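THE PRIKESSTEAD BEQUEST
Notice to Residents of the Parish

1. Of the bell

The Council of Prikesstead gives notice that the bell at Yen Chapel will continue to be rung each Wednesday at dusk, under the terms of the Godura bequest. The bell weighs 330 pounds. It was lost in the estuary in April, and the Council accepts that it is still there. Residents who hear it are asked to close their windows on the seaward side until the ringing has ceased.
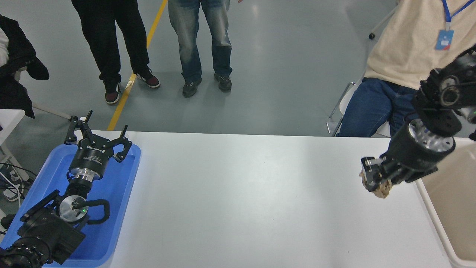

2. Of the ringer

Mr Chi-keung Tseng remains in post as ringer. His letter of resignation was received and read aloud, and was found to be in order except that the bequest makes no provision for a ringer to leave. His wages have been raised to 2,235 crowns a year. He has asked that his supper be left on the chapel step at 8 o'clock, and that the person leaving it should not wait for the plate.
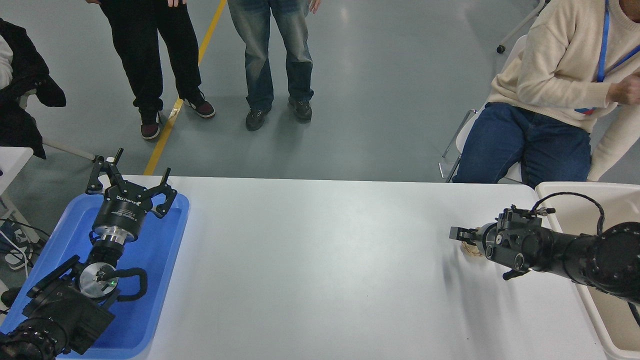
3. Of the ferry

The Cerkeo ferry will not sail while the bell is sounding. The last boat on a Wednesday will therefore leave before dusk, and passengers should be aboard in good time. Any person still on the quay at 9 o'clock should walk inland by the upper road and should not answer if called by name. Mr Tseng's mother has been informed separately.

By order of the Clerk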